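Luketti bets on letter-building blocks, but the case for them looks thin

Toy maker Luketti will start selling a set of plain colored blocks in January with a promise that children who build letters from them will learn the alphabet faster. The set, called Tremia, goes for $20 and comes with a small booklet of shapes to copy. There are no printed letters on any of the pieces. A child is supposed to make an L or a V by laying flat rectangular blocks end to end, one color at a time.

It's a pleasant idea. It is also a very old one, and the company has not said much about what makes its version worth the fuss being made over it.

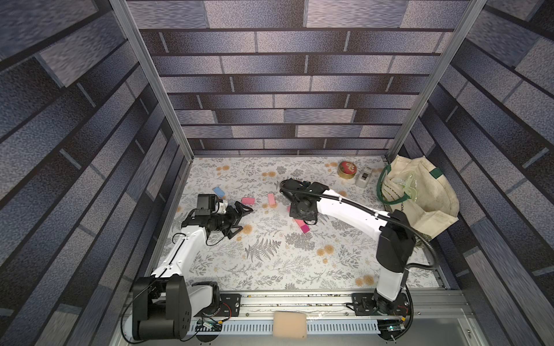 Does the set come with anything to show a child where the blocks go?
Only the booklet. Luketti says a printed play mat was considered and dropped, and that any flat surface will do.

The claim about faster learning rests on a survey of 631 parents who tried an early version at home. Parents were asked whether their child "seemed more interested in letters" after using the blocks. Most said yes. That is a long way from showing that anyone learned to read sooner, and there was no second group of families using ordinary blocks, or no blocks at all, to compare with. The company also picked the families from its own mailing list, so these were people who already liked its toys.

Asked for the full results, Luketti sent a two-page summary. The questions were in it, but the ages of the children were not, which matters a good deal when the box says the set is suitable from age 3. Plenty of children that age will stack the blocks, knock them over and wander off, and there is nothing wrong with that. 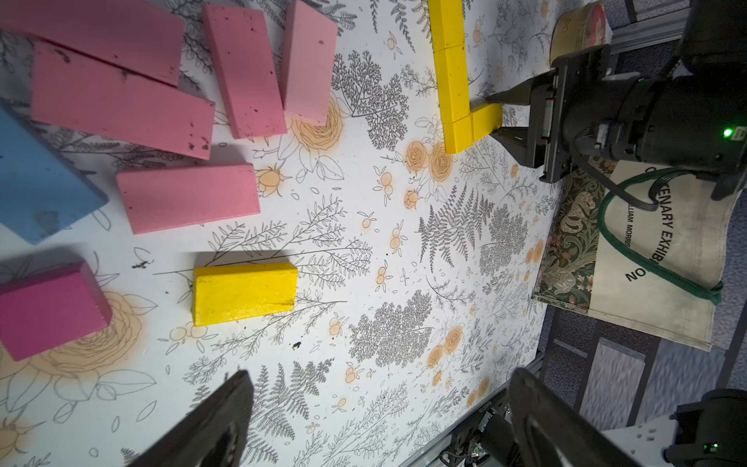
Color is the other selling point. The booklet asks children to sort first and build second, with yellow used for the opening shapes and pink brought in a few pages later. Luketti calls this a "color path." Parents who have ever dumped a box of blocks on a table may know it as sorting. The trouble comes when a piece goes missing, as pieces do, and a letter meant to be all one color can't be finished. Replacement blocks will be sold separately, though no price has been given.

Barbieri, a rival that has sold a similar set for years, makes no claims about reading at all. Its blocks are the same general idea: straight pieces, a few colors, build what you like.

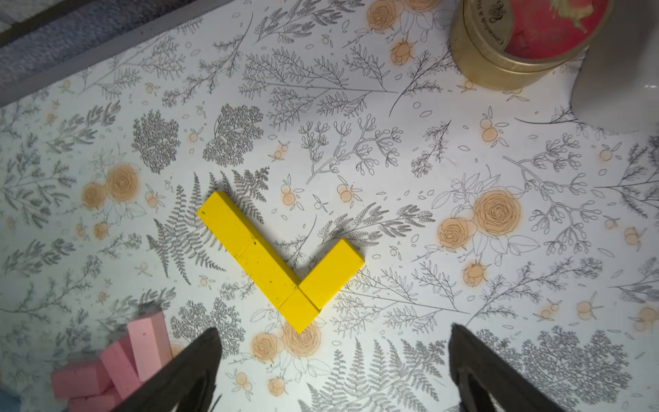 Can a child make every letter with straight blocks?
Straight-sided letters such as L, V and T are easy enough, but an S or an O comes out boxy, and the booklet skips several of the curved ones entirely.

The first run is 3,418 sets, and most of those are going to Molemen, a small chain of toy stores that has agreed to put Tremia near the register through the winter. Luketti says a second booklet with short words is planned if the sets sell. It has no plans to repeat the survey.

Sets that don't sell by spring can be sent back by the stores. Shoppers will have 20 days to return theirs, with all the blocks in the box.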